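July already, so this one's short. Hortensia wanted 10 lines on the kitting bench for the newsletter and I have a lot more than 10, sorry in advance.

For people who skipped the spring meeting: Griltley asked the Lillthorpe shop whether a robot could put together repair kits. One solenoid, one round board, one wire harness, all in a steel tray, tray goes down the line to whoever does the assembly. That's the whole job. A person does it half asleep. We said maybe, which was brave of us.

The layout is dull on purpose. Yellow bins either side, tray in the middle, two arms.
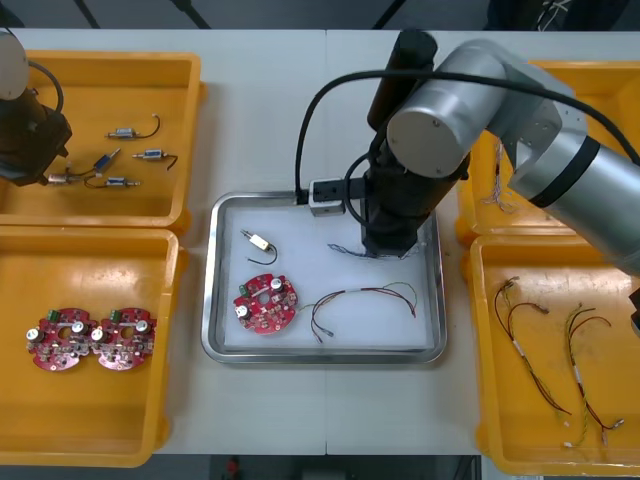 *Photo: Joaquín Yáñez / Lillthorpe shop*

So can it do it? Depends which part you ask about.

Solenoids, mostly yes. Short, stiff, metal, nice fat body to grab. The trouble is the lead. Every one has a thin wire coming off it and every wire has its own idea about where to go. Arm picks up one solenoid, wire's hooked under the next one, now you have two. Nicanor's fix was to spread them out by hand before each run. Works great! Also means a person is doing half the work, and Hortensia said so in front of the visitors. Fair enough.

Our best full session was 73 kits without anyone reaching in. Best, mind you. The one after lunch the same day stopped at 24 and we went home.

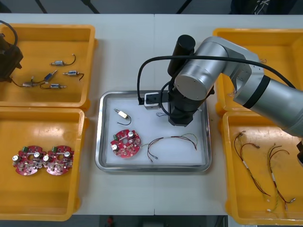 Speed is the other thing people ask about. It's slow. Annag Lindsay came over from Ojeda with a stopwatch (her own, she's serious about this) and did kits by hand next to the arms for an hour. She beat them by a lot and she was talking the entire time. Griltley's answer is that the arms don't need lunch. Sure, but somebody has to be near them, and that somebody does eat lunch.

Where I'd put things right now, since several of you emailed:

## Wire harnesses: not yet

This is the hard one and I think it'll be hard for a good while. A harness is a few thin wires with a band of white around them and loose ends everywhere. Pick it up at the band and it hangs more or less the way you want. Pick it up by one wire and you get a mobile. Two in a bin is already enough to cause trouble if the ends cross.

Then there's the terminals. Little metal things, they catch on stuff. Yellow plastic is shiny too, so you get glare off the bottom of the bin, and Benjamín spent most of a week on lights before giving up and moving the bench lamp. That helped more than the week did. He has asked me to print that he did not "give up." Noted Benjamín.

Of 233 harness tries that we bothered to write down, I'm not giving you the sucess rate because we changed the rules twice in the middle and the number means nothing. Next time we'll keep the rules still.

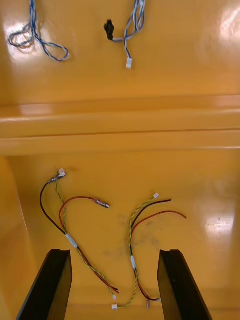
## Boards: yes, with manners

Boards surprised me. I figured they'd be the worst, all those tall capacitors and fiddly bits sticking up, and the outline isn't even a clean circle. But they're rigid. They stay the shape they were. After wires, that feels like a gift.

What matters is where the fingers land. Squeeze across the wrong parts and you've bent something you can't see, and it goes out in a kit and comes back in a month with an angry note. So we set the grip gentle, then a bit less gentle after the first drop. One board has gone on the floor so far. It was me, by hand, carrying it over to show somebody.

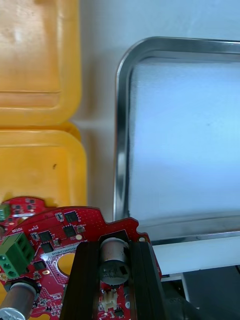
Boards sitting close together are still a pain, by the way. If the fingers don't have room to go down between them, one gets nudged, and now it's not where the arm thinks it is. Joaquín wants dividers in the bins. Nicanor says dividers are cheating. I say whoever has to refill the bins gets to decide, so, Joaquín.

People also keep asking about home stuff, laundry and dishes and so on. Look, I watched a very expensive arm lose an argument with a wire thinner than a shoelace. I wouldn't hand it my socks. A drawer of spoons, maybe, if they were all facing the same way and you weren't in a hurry.

Next up: Flirgate is lending us softer finger pads to try on the harnesses. Annag is coming back for a rematch and has promised to talk less. If you want to come and see the bench, tell Hortensia first, mornings are better, and please dont lean on the table. It's two panels and we only just got them level.

Leftover doughnuts are in the Lillthorpe break room till four.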